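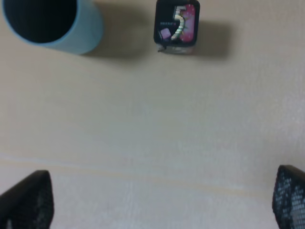
Wrist camera view, fingers open, cup and gum-style box at the far side of the table.

Venen Wrist Kit: two-finger gripper and wrist camera, bench review

Reviewed 2024-03-22. Bought at list price from the Kultmont web store. Firmware as shipped.

The Venen kit is a parallel two-finger gripper with a small color camera on a fixed bracket and one cable for power and data. It replaces the Plilano gripper we had been running on the same arm since November. The Plilano has a stronger grip and no camera. I wanted to know whether the loss of force would matter for light tabletop objects, and whether the camera is good enough to steer by without a second one overhead.

What is in the box

Gripper body, two finger sets (solid and perforated), camera bracket, cable, a bag of screws and a printed card with a link to the manual. The adapter plate for the arm is sold separately. Our old Plilano plate has the right bolt circle but the locating pin is on the wrong side, so it does not fit without drilling. Order the plate with the kit.

Mounting

Mechanical work took 26 minutes with the correct plate. The cable connector is keyed but the keying is shallow, and it can be pushed in upside down far enough to feel seated. Check the status light before closing the cover. Cable strain relief is a single zip tie slot. I added a second tie at the elbow, with enough slack for full wrist rotation.

Fingers

All results below are with the black perforated fingers. They flex more than the solid set and wrap slightly around curved surfaces. Flex costs accuracy at the tips: with a thin object held at the very end, the tips splay and the object tilts. Grip at mid-finger where the approach allows it.

The perforations have one side effect on the camera. The fingers are close to the lens and out of focus, but the hole pattern still catches light, and a simple brightness threshold picks it up as a cluster of small features. Mask the lower corners of the picture in software. A fixed mask for the open position is enough during approach. During closing the mask has to follow the finger position, which the driver reports.

Test objects

The test set is small and cheap: a light blue cup, a mostly black box with a big striped 5 on the front, a tape roll, a marker and a folded cloth. Each object was run from the same start pose on a cream tabletop, 300 attempts in all, split evenly.

The cup was the easiest. Its dark opening against the pale rim gives a strong edge from above, and the detector found it even with part of the cup outside the view. The box was harder than expected. The striped numeral has a metallic look and the pink panel beside it is busy, so the detector tended to draw its outline around the artwork and ignore the black border. Grasp centers came out shifted toward the pink side. Training on the full outline of the box fixed most of this. The marker rolled if the first finger touched early. The cloth needed the fingers to press into the table, which the Venen force limit allows at its lowest setting only.

Grip force and control

Force is set in steps from 0 to 1000 in the driver. The units are not given anywhere in the manual. In use, anything under 300 dropped the tape roll on fast moves, and 700 was a good general setting for the rigid objects. Above that the perforated fingers bend more without holding noticeably better. The Plilano controller accepts force in newtons and I would like the same here.

Position control is smooth. The gripper reports contact through motor current, and the report is reliable on hard objects and late on soft ones.

Camera

Adequate. Focus is fixed and slightly soft at the distances we use. Large shapes and strong colors come through without trouble. Small print does not: the tiny line of text on the box front is unreadable at the approach height. Anyone planning to read labels needs a different camera or a much closer pose.

The view includes both fingertips at full opening, which I prefer to a wider offset mount. Exposure is automatic by default and shifts when the fingers close. Lock it. Side lighting gives long soft shadows, and the gray shadow next to the cup was detected as an object several times before I locked exposure and added a lamp on the opposite side.

Compared with the Plilano

The Plilano is stiffer, stronger and better documented. The Venen is lighter, has a usable camera already aligned with the fingers, and leaves one less cable on the arm. For parts with real weight I would keep the Plilano. For cups, boxes and similar light items the Venen is the one now on our arm.

Good: finger compliance, camera placement, single cable.
Bad: unitless force setting, shallow connector keying, adapter plate not included.

Rating: 7 out of 10

Review by R. Kazlauskienė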